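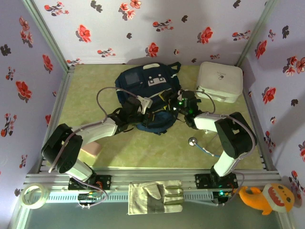

The navy backpack, flowers all around.

Maricruz gave me 20 minutes to pack for Purnunau, and I spent six of them hunting for my ticket (it was in my shoe!). So I was already sweating when I got to the backpack. It was my sister's once, white patch and all, and she swore she'd left 300 dollars in it the summer she ran off to Trutside.

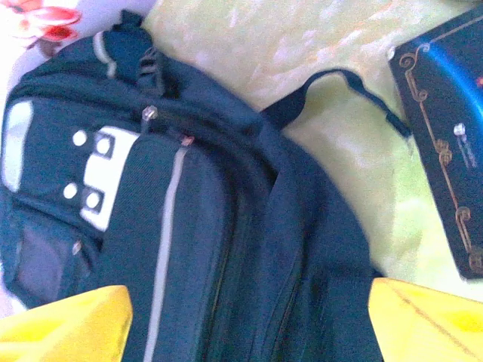 I tried every zipper I could find, then the mesh pocket on the side. A gum wrapper, a bus token, and a note in her loopy handwriting – "Nice try, I spent it."

I laughed so hard that Maricruz came up to check on me. Then I put the note back and went looking for socks.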